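When the Robot Arm Drops the Stem: Workshop Tips After a Bad Week

Our workshop tips page is usually about glue, cutting mats and how to keep scissors sharp. This time I write about the sorting table, because we had a fault there which cost us five working days, and I think that other small workshops with an arm on the table can save themselves the same trouble.

For readers who are new: we sort and pack artificial flowers for shop windows and for weddings. The stems come to us mixed. Roses must go in one tray, hydrangeas in another, and the loose leaf sprigs are collected later by hand. The arm does the flowers. People do the leaves, the counting and everything that needs patience.

What happened

In the first days after we changed the finger pads, the arm worked well. Then it began to let go of hydrangeas on the way to the tray. It did not happen every time. In one batch of 1,236 stems we had 97 drops, and almost all were hydrangeas. A rose has a firm stem under the bloom and the fingers find it easily. The hydrangea has a big soft head, and if the fingers close a little too high, they hold only florets. The florets bend, the arm lifts, and the flower slides out.

A dropped silk flower is not a tragedy. But on the fourth day a stem fell across the edge of a tray, the arm came back for the next pick, and it pushed the tray against the hand of a colleague who was reaching for a leaf. She had a bruise on two fingers and was very angry, with full right. From this moment we did not call it a quality problem any more. It was a safety matter, and we stopped the table.

Looking for the cause

We made the mistake that I suppose many make: we began with the software. Two days we changed the closing force. With more force the drops became fewer, but the florets were crushed and some heads came off from their stems. With less force we were back at the beginning. I still have the paper where we wrote all the values, and it is of no use to anyone.

The cause was in two places, and both were simple. First, the new pads were thicker than the old ones, so the fingers met earlier and the grip was not where we believed. Second, the cable at the wrist was fastened too short. When the arm reached far to the left, the cable pulled and turned the gripper by a very small angle. At the near side of the table you could not notice it. At the far side the fingers came down beside the stem.

To see this we put a few flowers on the table and let the arm go to each one at the slowest speed, with a finger on the stop button.

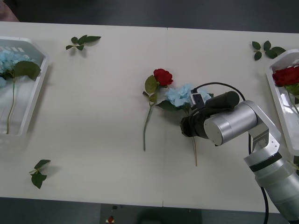 By Oliwia Walczak
Workshop Tips, 7 October 2018

What we do differently now

I put the tips in the order in which we do them in the morning. Some are for arms, some are good for any table with a machine.

Check the cable before the power is on. Leave a generous loop over the joint, and move your eyes along the whole length. Then let the arm go slowly to the farthest place where it must work. If the loop becomes a straight line at any moment, it is too short. We fasten it now with soft hook-and-loop tape and not with plastic ties, so it can be corrected in one minute.

Measure new finger pads. Do not trust the packet. Ours were from Prurkton and they are good pads, I have no complaint, but they were a different thickness from the Mudent pads which we had before. After each change of pads we teach the closing position again, from zero. It takes half an hour. We had skipped it, and the half hour became a week.

Grip under the head, never on it. For hydrangeas, the right place is just below the florets, where the stem begins to be firm. We bend the top leaves a little down with the hand if they stand in the way. For roses you have more freedom, but keep the fingers away from the place where the leaves branch, or you will pull them off.

Lay the stems in one direction. We used to throw the bundle on the table and let the arm search. Now we lay the flowers with the stems toward us, nearly parallel, with a finger's width between the heads. When heads touch each other, the arm can lift two flowers, and the second one falls somewhere in the middle of the way.

Take the loose leaves off before you start. A leaf sprig under a stem lifts the stem from the table and the fingers come too low or too high. This is also the work where people put their hands in, so it must be done while the arm is stopped. I repeat it for the impatient ones: while it is stopped, and not while it is "only waiting." A waiting arm can move. It does not know that you are there.

Fix the trays. Light plastic trays walk on a smooth table. We put a strip of rubber mat under each one, the same kind that is sold for kitchen drawers. Since then no tray has moved, also when the arm has touched it by mistake. If your tray has open slots in the walls, look that no stem end goes through a slot and sticks out on the other side. It catches on sleeves.

Mark the limits. We have colored tape on the table where the arm can reach, and a second line one forearm farther out. Between the two lines nobody puts a cup, a phone or an elbow.

Write the drops down. Only a mark on a paper, with the kind of flower and the side of the table. If we had done this from the first day, we would have seen at once that the drops were on the far side. My colleague Cheung noticed it in the end, and he needed ten minutes with a pencil.

After a stop

When the arm drops something, do not reach for it. Press stop, wait until the arm is standing still, then take the flower out. Look at the pads, for dust and for small threads. Artificial petals lose fibers, more than you would think, and after 1,000 picks the pads become smooth from them. We wipe ours with a damp cloth at lunch and again in the evening, and let them dry before the next start. Alcohol made our rubber hard, so I do not recommend it.

Start again slowly. Three picks at the lowest speed, one near, one in the middle, one far. If all three are good, go back to the normal speed. If one is bad, do not correct the force. Look first at the cable and the pads.

The spare parts

We keep now one set of pads and one spare cable in a drawer, with the date on the bag. Pads we change after 2,000 picks or when the edge is round, whichever comes first. Perhaps for heavier things you must change them sooner. The old pads I cut in small squares and glue under table legs and vases, where they are very good against scratches.

The repair of the crushed hydrangeas is possible in most cases. Hold the head over steam from a kettle, well away from the spout, and open the florets with a dry brush. Heads that came off go back on the stem with one drop of hot glue. Let them stand upright in a jar until the glue is cold, otherwise they look to one side for ever.

In November we will set up the second table, for the Sostaritz order, which is nearly all hydrangeas. I will write then if the pads hold. Whoever has experience with softer pads for big flower heads, please write to me through the contact page, and tell also how thick they are.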